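Codance Starter Arm Bundle
Arm, two-finger gripper, base plate and simulation scene

Home / Arms and Grippers / Small Arms / Codance Starter Bundle

I get more email about this bundle than anything else I sell, and most of it comes down to one question: what should I budget for before the box shows up? So I've put my answer in one place.

The arm and gripper come together. The base plate is listed separately on the Strebel order form, which trips people up every June when school budgets close, so check that both lines are on your quote. Plan for somewhere solid to bolt the plate down, and leave room on every side for the elbow to swing. I'd also hold back 93 dollars for a spare set of finger pads. You'll want them sooner than you think!

My favorite part is the simulation scene, and you can have it before you spend a dime on hardware. It's the same black arm on its plate, a checkered mat and a wooden stick to pick up. Load it, try your reaches, and find out if this size of arm suits your work (if it doesn't, you've saved yourself a return and me a phone call).

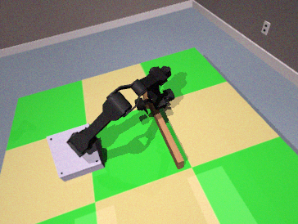 Gradavside: We ran the scene for a month before ordering and ended up changing our budget. We dropped the second arm and put the 800 dollars toward a better bench. Wish the license terms were easier to find, though.

Fair point on the license, and I've moved it up. The scene covers 5 seats for as long as you like. If you're a bigger group, the Inano pack takes you to 20 seats and you can add it later without starting over – same login, same saved files.

One more thing about planning. Long, thin parts are a good test for any small gripper, so try one early and try grabbing it in different spots. If your real parts are a lot heavier than a stick of wood, write to me with the weight and the reach you need, and I'll tell you if I'd go up a size. 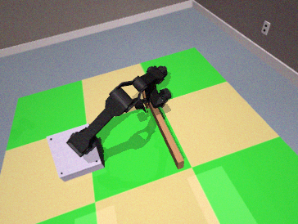

Simulation view: arm and gripper with the wooden bar on the checkered mat

Quotes are good for a month. Shipping is worked out at checkout, and the plate travels in its own box.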